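Subject: Re: [hamix-build] Cable routing before the side panel goes on

On the Drurivel list, someone wrote:
> Is it worth clipping the loose leads, or
> do I just shut the panel?

Clip them. The tower is on its side with the panel off, green motherboard in place.
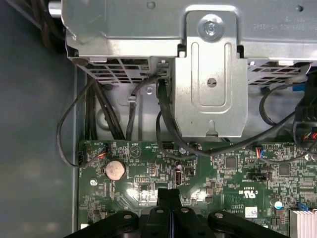
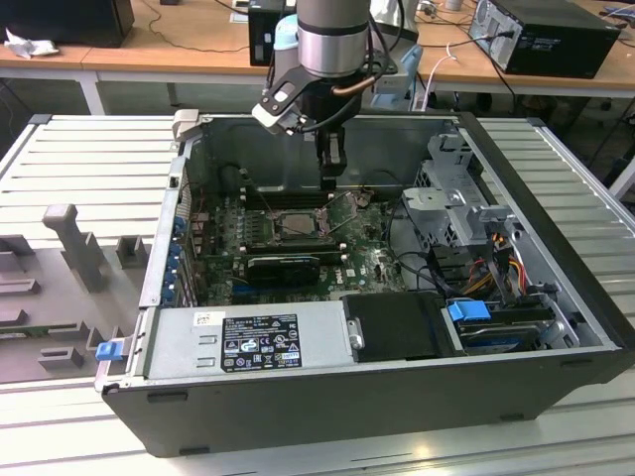 Keep all leads clear of the vents and the graphics card fan. Leave slack at the drive bay — three fingers' width is plenty. My notes on the older case are in message 657, but ignore the part on screw lengths.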